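The Open Day at Obeidat

My sister-in-law signed me up for the open day at Obeidat because she thought I needed to get out of the apartment, and because it said FREE LUNCH on the flyer. I should explain that I had been out of work since the shoe warehouse closed, and that what closed the shoe warehouse was, more or less, robots. So you can imagine the mood I was in when I got off the 42 bus.

Visitors had to be there by ten. I was there at twenty past, with wet shoes, and the girl at the desk gave me a sticker with the number 501 on it. I asked if there were really five hundred people ahead of me and she laughed and said no, the roll started at 500. So I was the second person to show up. The first was a man in a fishing vest who was already eating.

The place used to be a bakery supply, my father bought flour there when I was a kid, and I kept sniffing for it. No luck. It smelled like a new car. They walked us down a hall past the old loading doors (painted shut now, blue) and into a long room with a brick wall at the back, and a young man named Ankit Shakya came over and shook my hand for too long. He was nervous! I hadn't thought of that. I had been practicing a speech in my head all the way across town, a pretty good one, with the word dignity in it, and this kid's palm was soaking.

"We're teaching Gilivo to tidy up," he said. "You can stand pretty much anywhere."

Gilivo was the project. There had been one before it called Bradulico, which he didn't want to talk about. I asked him about Bradulico anyway and he said it had been very good at boxes. Only boxes? Mostly one box, he said.

I'd expected something like the warehouse, orange arms behind a fence and a siren when you stepped over the line. What they had was people, going around the room picking things up and putting them down again, with rigs strapped on and cables hanging off them, bending over little tables like somebody's aunt before company comes. You'd pick up a thing, you'd set it down, you'd go on to the next. The machine would learn it from them. How many times, I asked, and Ankit said 200 to start with, for each thing, and then they'd see.

Two hundred times! I did that with shoes for eleven years and it never occurred to me that anyone might be taking notes.
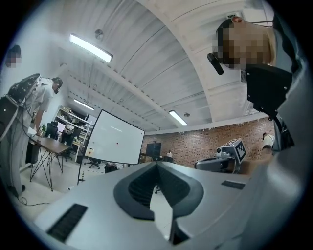 My cousin Eller read this far when I showed it to her and wanted to know why I hadn't given my speech yet. She said that if it had been her, she would have gotten up on a chair the minute she heard the word learn, and that a person who rides a bus across town with a speech ought to use it. She also said they should be paying by the piece.

Well, I was going to. I had my mouth open. But then Ankit asked if I wanted a turn, and what was I supposed to say? The man in the fishing vest had already said no, he had a shoulder.

So they put me in one. It was heavier than it looked and the strap dug into my neck. My job was to pick up a cup, carry it to the other table, and set it down. That was all. I closed my fingers on the grip and the jaws closed on the cup, and I walked it over like it was full of soup.

"Good," Ankit said. "Maybe a bit less careful?"

"Less careful?"

"Just how you'd do it at home."

At home I'd leave it in the sink. I told him that and he wrote it down – I swear, he wrote it down. I did it again. I did it a third time, and a fourth, and somewhere in there my hands quit thinking about it, the way they used to on the line around two in the afternoon, when you could go a whole hour and come back and the pallet would be done. I'd missed that. I stood there with somebody's cup in the air, missing the worst job I ever had.

"You're really smooth," Ankit said. "Did you do something like this before?"

And there it was, the perfect place for the speech. I could have started right in on the word dignity. I looked at him, and he had mustard on his cuff.

"Shoes," I said.

"Shoes are hard," he said, very seriously. "We can't do shoes at all. The laces."

I set down the cup. I asked him what he meant, you can't do shoes, and he said they'd tried all spring and every pair came out looking like it had been in an accident. I told him that's because you don't grab the shoe, you go in at the heel with two fingers and let the toe swing. He asked me to say it again slower. Then he went to get a chair, and then he went to get a shoe, and it was his own, and he stood there in one sock while I showed him.

They start me in August, three mornings a week. Lunch was ham.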